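Can a robot tidy up yet? An afternoon at the Fastine open day

I've wanted to see the inside of Fastine ever since Iñaki Villalobos told me they were teaching arms to sort small parts, the job that eats the last hour of every shift in our shop. So I drove out, and I'm so glad I did!

Adanech Degefa walked our group of 27 through the hall. There was a towel-folding station (slow, a bit lumpy, and I clapped anyway) and a dish rack demo with plastic cups. She was frank that picking one piece out of a jumbled pile is still the hard part, and that a quick pair of hands beats the arms easily. Even so, I could have stayed at the sorting table until closing.
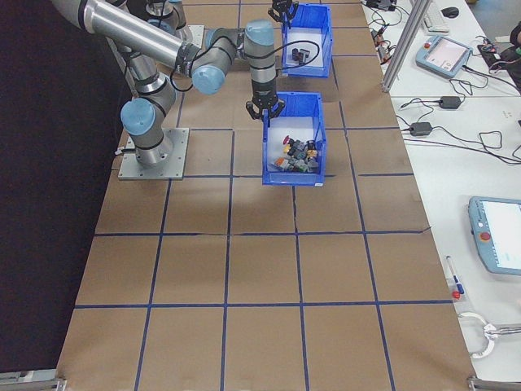 Alcaraz, 9/28/24

Two arms, two blue bins, and a gripper pointing straight down into a heap of little parts in gray, yellow, orange, green and purple. That's my kitchen junk drawer! I'd hand it over tomorrow. Adanech says they'll open the doors again in February, and I've already put my name down.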